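4. Naming your console server and its ports

Before you carry the unit off to the rack, give it a name you will still recognize a year from now. We use Grundov for the demo unit in this guide, but anything short and without spaces will do nicely.

1. Plug the blue serial cable into port 2 and open a terminal window on your laptop.
2. Log in as admin and type the new name when the menu asks for it.
3. Go down the port list and give each port the name of the device it leads to. Take your time over this, since you'll be glad of it when something goes down in the middle of the night!
4. Set the idle timeout. It comes set to 340 seconds, and most folks leave it alone.

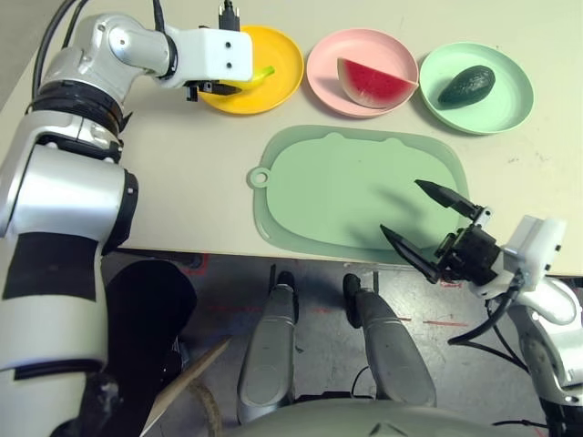
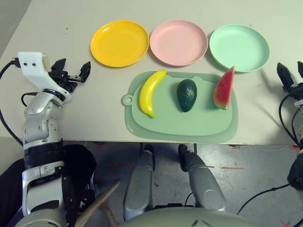
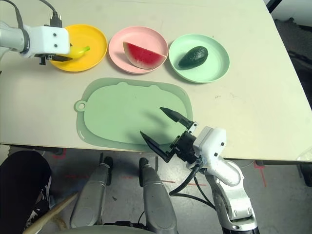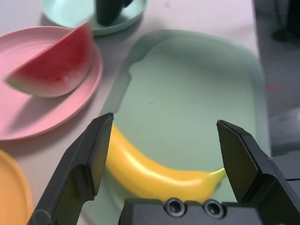
Yellow banana, seen in all four views.

5. Choose Save, then wait for the prompt to come back before you touch anything else.

Note: Port names may be up to 7 characters on older firmware. Longer names are cut short without a warning, so "Filtitz-east" and "Filtitz-west" will end up looking exactly alike.

Caution: Do not pull the power cord while the unit is saving. If it does lose power, start again from step 1.

Section revised October 28, 2020, by Afia Frimpong, with kind thanks to Mārtiņš Uibo for checking the menus.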